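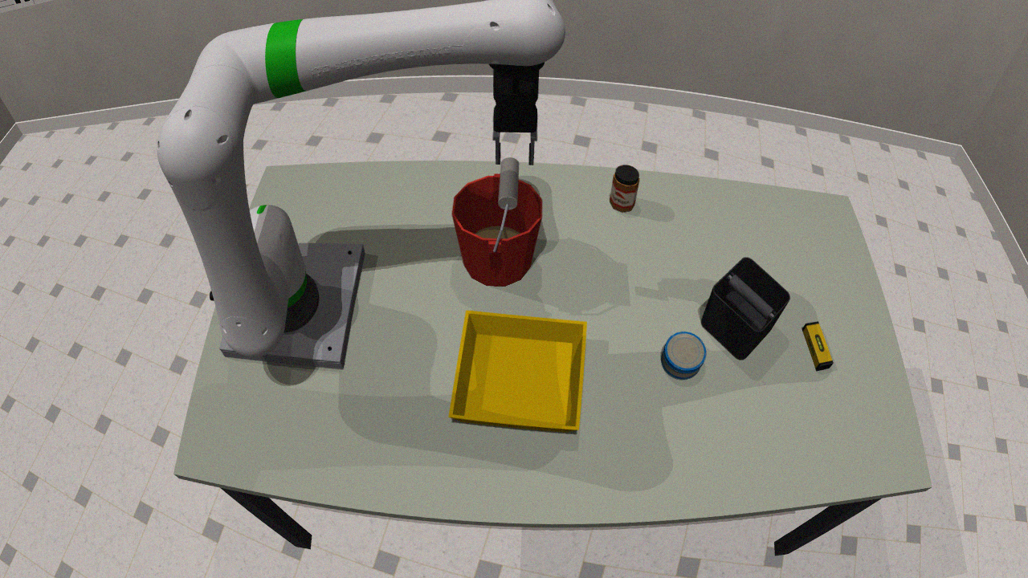 Ticket: Exemption form upload fails on the Sutherland clinic portal
Opened by: Damir Krasniqi
Priority: 2
Status: open

Since the update in August, patients cannot attach the signed exemption form to their vaccination record. They choose the file, the bar goes to 100 percent, and then the page says "Document not accepted." No further reason is given. The court hearing on the county mandate is near and many people want their papers in order before it, so the front desk gets complaints every morning.

What I tried first:
Other browser, same result.
Smaller scan, same result.
Form saved again as PDF from the Goltberg scanner software, same result.
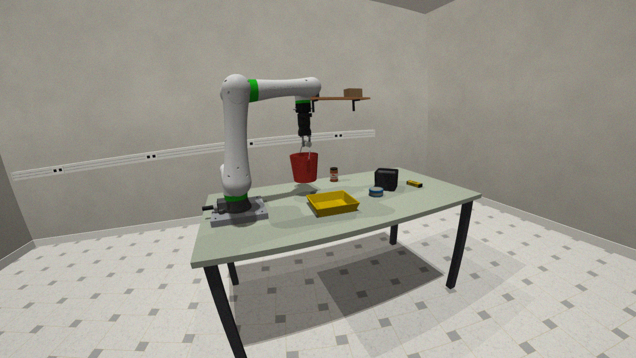
I also compared three failed records with one which went through. The failed ones all have a long text in the field "Grounds for exemption." The good one has only one short sentence there. I cannot say yet if this is the cause, but it is the only difference I found.

November 13, 2025 - I copied the long text out of one failed record, shortened it, and sent the form again. It was accepted. With the full text it fails every time.

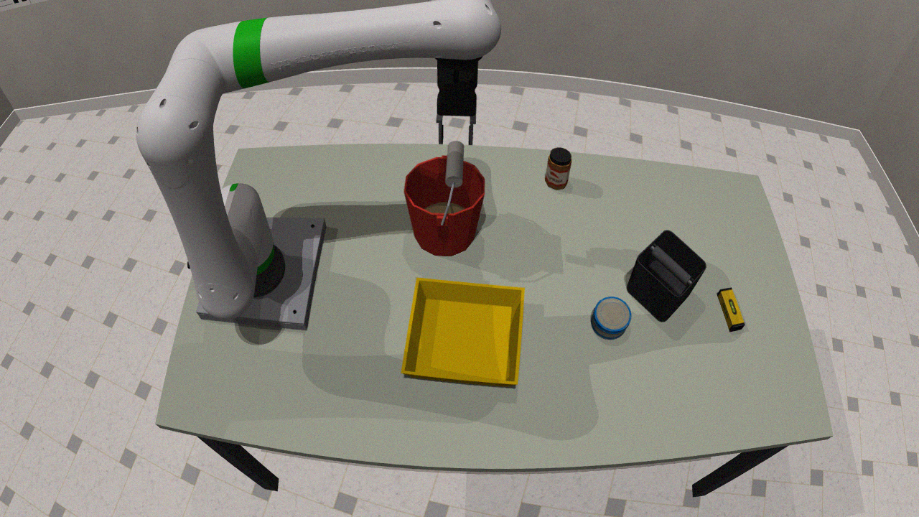
Vasilis Omerović: Thank you, this helps a lot. The field is limited to 255 characters after the update, and the Sondwood module rejects the whole document when the text is longer. The message on the page is wrong, it should name the field. Please do not shorten what patients wrote about their grounds - the lawyers may need the exact words. Write "see attached letter" in the field and put the full statement into the PDF.

I did this for the waiting records and all were accepted. The date of signing stayed correct also.
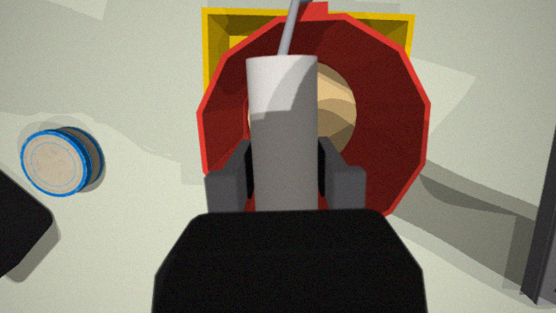

Must patients sign the form again if their first upload was refused?
The old signature stays valid, as long as the statement itself is not changed.

I leave the ticket open until the error message is corrected.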